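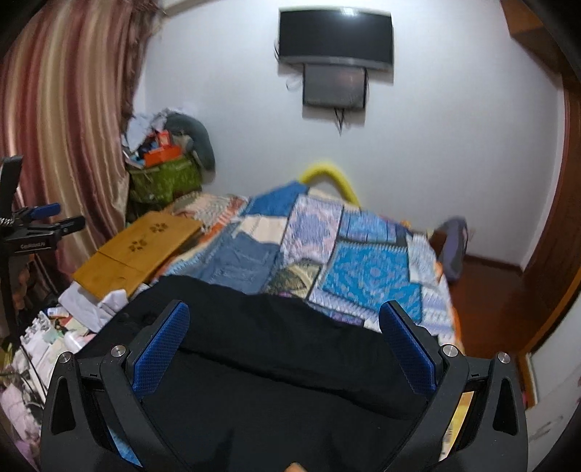 Snežana Jurić owns four pairs of trousers and says she would be happy with three. She got rid of the rest in February, over a single weekend, and she has not bought a piece of clothing since. "I kept waiting to miss something," she says. "I still can't remember what most of it was."

Jurić lives in Lurnside, where a growing number of people have been trying the same thing. They don't call it minimalism, and most of them dislike the word. They buy less, wear what they have until it gives out, and get it fixed when it does.

The fixing is the hard part. Lurnside had two repair tailors a generation ago. One shop is now a phone store. The other, on Brirton Street, is run by Roland Bloxham, who took it over from his uncle and works alone most days. He charges by the job and writes the price on a paper tag before he starts.

His work is mostly plain. Hems, zippers, torn linings, worn seats. A waistband that has lost its stretch is one of the more common jobs, and Bloxham says people often throw the whole garment out for it. "The cloth is fine. The elastic is tired. It's a short job if the casing opens up easily, and a longer one if somebody has sewn through it."

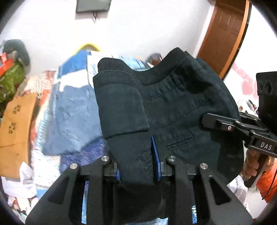
He keeps a waiting list now. On the morning I visited, Fri 10 June, there were 155 items on the rack behind the counter, each with its tag, and he had stopped taking leather. Coats were being booked for the fall.

Not everyone thinks repair pays. Valentin Eder sold clothes in Sollthorpe for most of his working life and has seen the cheap end of the market from the inside. A basic pair of pants can cost less than a new zipper, he points out, once the labor is added in. He also says a lot of what reaches stores today was never made to be opened up again. Seam allowances are narrow – sometimes there is hardly anything to sew into – and thin fabric frays before the needle gets there.

Bloxham agrees with some of this. He turns things away every week. He looks first at the inside of the garment, then at the crotch seam, then at the pockets. If the fabric has gone thin around a hole he will say so, and suggest a patch or nothing.

Jurić has learned to do the small jobs herself. She sews on buttons and takes up her own hems, and she washes her trousers inside out and in cold water. The blue pair is on its second zipper.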